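### 3.2 Side-door sensor timing

The frontal tests in Section 3.1 were run with a dummy in each front seat. For the side impact tests we used the driver dummy only, as the trolley strikes the driver's door and the far seat adds little to the readings. The test cars were four-door hatchbacks from the Stultarier line, all with the same door beams, seat frames and side airbags. Cars were loaded to the same weight before each run, and the fuel tank was filled with water to match the mass of a full tank.

Each car had a pressure sensor inside the door shell and an acceleration sensor at the base of the center pillar. The standard control unit waits for both sensors to agree before it fires the airbag. We compared this with a second setting in which the door sensor can fire the airbag alone once pressure rises past a fixed level. Everything else in the control unit was left as delivered.

The trolley was pulled into the car at 50 km/h and released just before contact. Impacts were carried out on the Clonholm track, and the sensor boards were prepared and checked at Trelard before being fitted. A board was rejected if its clock drifted during the check, and the replacement went through the same check from the start.
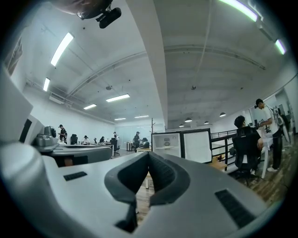

**Figure 4.** Gripper jaws and housing, with open office area beyond.

Signals were recorded for 500 ms, starting 100 ms before contact. We took the firing time as the point at which current first flowed in the airbag igniter. Bag position was read from high-speed film through the opposite window. In two runs broken glass hid the lower edge of the bag, and these were used for firing time only.

With the door sensor acting alone, the airbag fired earlier in every run. The gain was largest when the trolley struck the middle of the door and smallest when it struck close to the pillar, where the acceleration sensor responds almost as fast. Rib deflection in the dummy was lower with the earlier firing. Pelvis loads did not change in a clear way, and we think the door beam has more effect there than the bag.

An earlier trigger is of use only if it stays quiet in daily driving. We therefore ran 27 misuse checks, including hard door slams, a kick to the door skin and a slow bump from a shopping cart. The airbag stayed unfired in all of them. The closest case was a door slammed with all windows shut, and the Sfeir filter described in Section 2.4 was applied to that signal before the level was set. Results for the rear doors are given in Section 3.3.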